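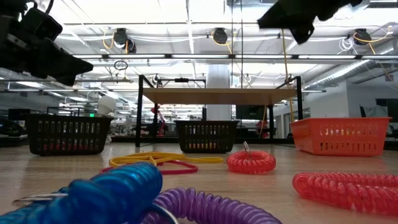
One reader wrote to me in May that I was being a snob about loyalty cards, and that if a store wants to hand her free money she is going to take it. Fair enough. I would take it too, if I thought that was what was going on.

I pulled out my own card from Faltinlow, the grocery chain I have used for years, and logged in to see what I had earned. The answer was 2362 points. It sounds like a pile. At Faltinlow 100 points gets you a quarter off, so my pile is worth less than six dollars, and only if I spend it before it expires. I had already lost 916 points that way without noticing. The app didn't send a message about those. It sends plenty of messages about yogurt.

The usual defense is that the card costs nothing. I don't buy it. The "member price" on coffee at my store is what coffee cost everybody before the program came in, and the new shelf price is for people who forgot their phone. Call that a discount if you want. To me it looks like a fine.

Then there is Kumine, the drugstore, where the reward is a coupon that works for 14 days and leaves out most of what I go in there to buy. I have stood in that aisle talking myself into a second bottle of shampoo to save a dollar on the first. I don't think I'm unusually weak. I think the coupon was built by people who know how I behave at six in the evening.

My reader also said the points help her keep a budget. Maybe they do - she knows her own kitchen table better than I do. But a budget that depends on a store deciding what is cheap this week seems shaky to me, and the rules change whenever the store likes. Faltinlow has changed them twice on me already.

I still have the card, and I scan it, mostly to avoid paying the higher price for coffee. I just won't say thank you for it.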